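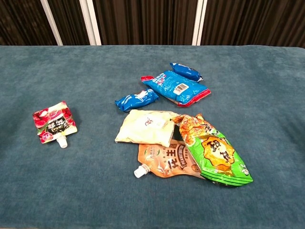

Changing the cloth and resetting the table height on a Garba pick cell

Applies to: single-arm Garba cells with the padded table, Wimine controller, suction or two-finger tool. Written for the Flirnthorpe cells. The Clukoston cell has a fixed table and skips steps 9 through 12.

Time needed: one shift break if the clamps are clean, longer if they are not.

When to do this job

Change the cloth when the nap has gone flat in the pick area, when the vacuum tool starts sealing on the fabric under a pouch, or when the cell logs more than 20 surface faults in 1000 picks. Light and dark patches in the nap are normal for velvet and do not affect the depth reading. Brush them out if you like. Shiny patches are wear and they do matter.

Do not turn the cloth over and use the back. The back is slick and spout pouches will slide on it when the tool touches down.

What you need

Replacement cloth, cut to size, teal
Lint roller
3 mm and 5 mm hex keys
Torque driver
Steel straightedge, 600 mm
Feeler gauges
Height block (kept in the controller cabinet, top shelf)
The mixed snack set for the pick test

Removing the old cloth

1. Finish the current job and send the arm to PARK. Wait for the controller to show IDLE.

2. Lock out the cell at the main disconnect and bleed the air. The gauge on the valve block must read zero. The vacuum side holds pressure for a short time after the air is off – open the tool valve by hand to release it.

3. Clear the tabletop. Put the test items in their tray and keep them out of the sun. Chocolate and peanut butter items change shape when warm, and the saved grasp heights will be wrong.

4. Slide the clamp bars off the front and back edges. The rear bar sits close to the curtain. Tie the curtain back first or it will get pinched when the bar goes home again.

5. Lift the cloth from the back edge and roll it toward you. Crumbs stay in the roll.

6. Check the foam pad for dents. A dent you can feel with a fingertip is deep enough to tip a small pillow pack. Replace the pad if you find one inside the pick area. Outside the pick area it can stay.

Fitting the new cloth

7. Run the lint roller over the pad and the new cloth. Lay the cloth with the nap running away from the robot base. Elin Powell marks the base edge on the back with chalk before the cloth comes off the roll, and that saves checking it twice.

8. Fit the rear clamp bar, pull the cloth snug by hand, and fit the front bar. Tighten from the center outward. The cloth should be flat without being stretched. If the far edge bows when you sight along it, loosen the rear bar and start again. A stretched cloth will creep over the next few days and take the height setting with it.

Resetting the height

9. Lay the straightedge across the table front to back, then left to right, and check for gaps with the feeler gauges. Adjust the table feet with the 5 mm key until the largest gap is under 1 mm. Turn each foot a quarter turn at a time and check both directions again after each change.

10. Remove the lockout, restore air, and bring the controller up in TEACH. Keep the speed at the lowest setting.

11. Put the height block at the center mark and jog the tool down until it just touches. The display should read 189 in the Z field. If it does not, open SETUP, TABLE, SURFACE Z, and press SET. Do not type the number in by hand. SET also clears the old correction map, and typing does not.

12. Repeat the touch at the four corners. The controller builds a new correction map from the five points. If a corner is rejected, the table is out of level and you need to go back to step 9.

Background capture

13. With the tabletop bare, run CAPTURE BACKGROUND. The curtain must be hanging straight in its folds and the poles must be where they will stay during work. The map treats anything behind the far edge as fixed, so a pole that gets moved later shows up as a new object and the cell will stop on it. If you have to move one, run the capture again.

Pick test

14. Set out the mixed snack set by hand. Use at least one spout pouch lying well apart from the rest and one group with packages overlapping. Pouches should lie flat with the caps pointing in different directions. Small pillow packs go next to a large bag of the same color, since that is the pairing the segmenter gets wrong most often.

15. Run TEST PICK in AUTO at half speed. The single pouch should be taken first. In the group, the top package should always go before the ones it covers. If the cell reaches for a covered package, stop it and look at the depth view. A bad order usually means the surface Z is too high.

16. Rearrange the set and run it again. Two clean runs in a row is a pass.

Common faults after a cloth change

Tool stops short of flat pouches: surface Z set on top of a wrinkle. Smooth the cloth and repeat steps 11 and 12.

Tool picks up fabric with the package: cloth too loose, or vacuum level left at the old setting. Tighten the cloth first. Lower the vacuum only if that fails.

Spout pouch swings after lift: grasp point too near the cap. This is a grasp setting and has nothing to do with the cloth. See the tool page.

Two blue packs reported as one: light on the table is uneven. Clean the lamp covers and repeat the capture.

Logging

Enter the cloth change in the cell log with the new Z value and the two test results. Send rejected cloths to Lleucu Landeg for cutting into cover pads. Next level check is due after 600 hours of run time, or sooner if the table has been bumped.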